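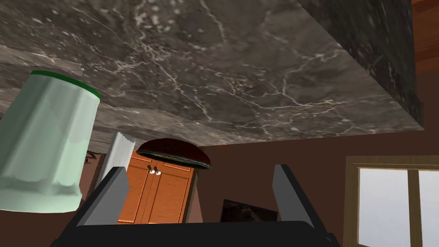 Gray marble, white veins (render)

Moving off Bevitz cloud — anyone done it?

11 November 2025 · 2 min read

tallgrass_pete
So Bevitz raised our storage bill again in September and I've had it. We've got 13 servers and 80 terabytes with them. Jultusa says they'll take the lot with no rewrite. Do I believe them?

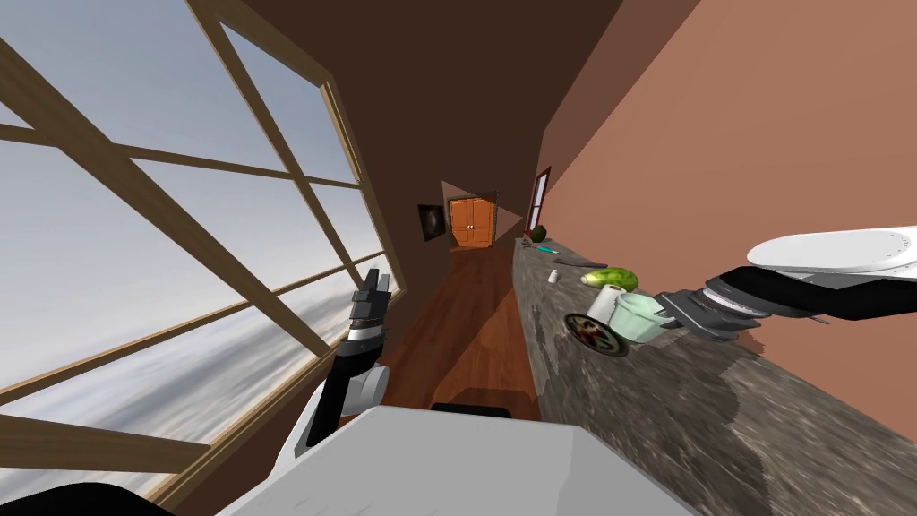
Re: Moving off Bevitz cloud

moth_in_ram
I wouldn't. We moved two apps to Jultusa and the storage calls were fine, but logins broke all over the place. "Compatible" covers a lot of sins.

kettle80
Disagree! Our move took a weekend. Sounds like you were on the old Semple login plugin, moth — that one's been flaky everywhere.

moth_in_ram
Nope, we were on Omberg. Same mess.

tallgrass_pete
Ugh, we're on Omberg too. I could leave logins where they are and just move the files first.

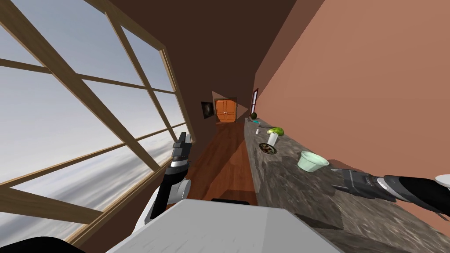
Then if it goes badly I've only lost the copy time. Checked the exit fees too, and they're 40 percent of a month's bill, so I can live with that.

kettle80
Do a restore test before you cancel anything.

Contact · Copyright 2025 · Back to top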